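4.2 Reference views and the empty-gripper check

The policy described in Section 3 takes its only visual input from the camera mounted at the wrist. Small changes in the way that camera sits relative to the fingers therefore pass directly into the observations, and in early trials at the Tridombridge laboratory they were the main source of unexplained failures. An arm that had performed well in December would begin closing short of the object after routine maintenance, although neither the controller nor the network weights had been altered.

To separate errors of this type from errors of the policy itself, a reference procedure was added to the collection protocol. Before each block of 100 grasp attempts the arm moves to a fixed pose over the bare table and opens the gripper to its full width. A single view is stored. The outline of both fingers is then compared with the outline held on file for that arm, and the block proceeds only if the two agree within a tolerance of 6 pixels at each fingertip. The comparison uses the fingertips and the upper edge of the palm, as these parts remain in view at every finger opening used in the study.

The data set contains 1,370 reference views gathered at two sites, Tridombridge and Gedudmont. The same Thongdee control software was used at both, and operators followed the same written instructions. Table surfaces were not standardized. This was a deliberate choice – a method that depends on a plain, uniform background would be of limited value outside the laboratory – but it does place a heavier load on the segmentation step. Wood grain is the most demanding case, as its long parallel streaks produce strong edges that have no connection with the gripper. The shadow of the gripper presents a second difficulty. It lies between the fingers, where an object would normally appear, and a simple threshold on brightness tends to join it to the palm.

Segmentation was carried out with the Zurkenum model, trained on hand-drawn outlines from the Tridombridge views alone. No views from Gedudmont were used in training. Scuffs and dust on the fingers were left as they were, and the annotators were asked to treat them as part of the finger surface. 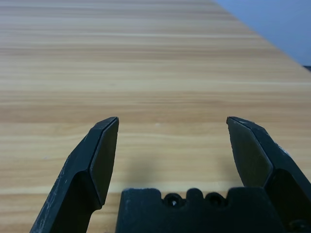
Gedudmont, January 26, 2019

Figure 4. Reference view with the gripper open over a wood-grain tabletop. The soft shadow ahead of the palm fades into the grain without a sharp outline.

In views of the kind shown in Figure 4, the squared fingertips were recovered reliably, and the inner pad faces, although lighter than the outer surfaces, were assigned to the correct finger. Remaining errors were concentrated along the top edge of the palm, where the irregular profile meets the darkest part of the shadow. These errors had little effect on the check, which gives greater weight to the fingertips, but they would matter in any application that required a full mask of the gripper. We return to this point in Section 5, where the masks are used to remove the gripper from the observation before a grasp is predicted.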